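Chapter 17
Working Surfaces

I ruined my first good board with a coffee mug. I was renting a bench at Pitasbridge, I had a deadline, and I set the mug down on bare maple — you can guess the rest. So we start with surfaces, before a single joint gets cut.

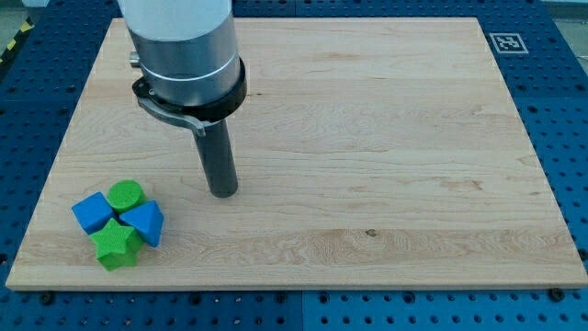 Grain is the first thing I look for when I pick a board to work on. I want long lines running the same way, end to end. A few darker streaks and swirls don't bother me, and neither does one small dark knot like the one toward the front edge. Big knots do! Grab a scrap, tilt it under a lamp and sketch what you see before you turn to page 447.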